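Workshop notebook, Giltotton, February 2025

Open day done, and I'm writing this up while my feet still ache! We had far more people through than we'd planned for (the clicker on the door said 487), and I must say they were a lovely lot, full of questions and very patient when the queue backed up past the Derov stand.

The bread table drew the biggest crowd all day. I'd worried it would look a bit homely next to the Kirkilo sorting line, but children in particular wanted to know which piece would be picked next, the round bun or the plaited roll, and a few shouted advice at the arm. We ran it in blocks of 40 minutes with a rest between, and I'd keep that for March. The talk beforehand went on too long, my fault entirely, I got carried away about finger pads.

For whoever sets up at Waweru next month: pack 6 spare tablecloth clips, and bring the long extension lead, as the sockets there are on the far wall.
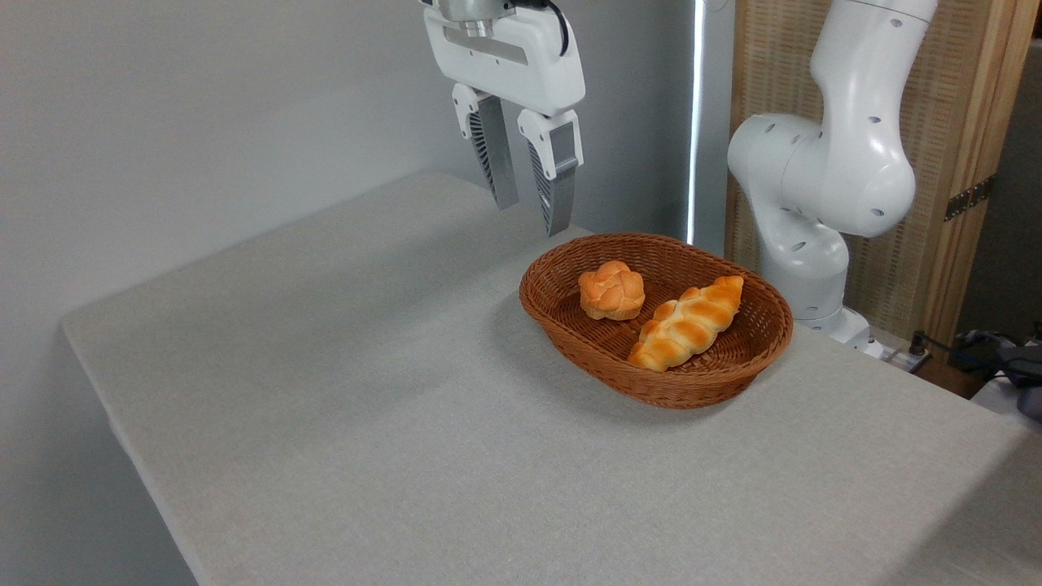 Why use bread for a demonstration instead of plain blocks?

Bread gives under the fingers and no two pieces are quite the same shape, so visitors can see why grip force matters without any sums.

Still to do: return the borrowed chairs, and type up the comment cards.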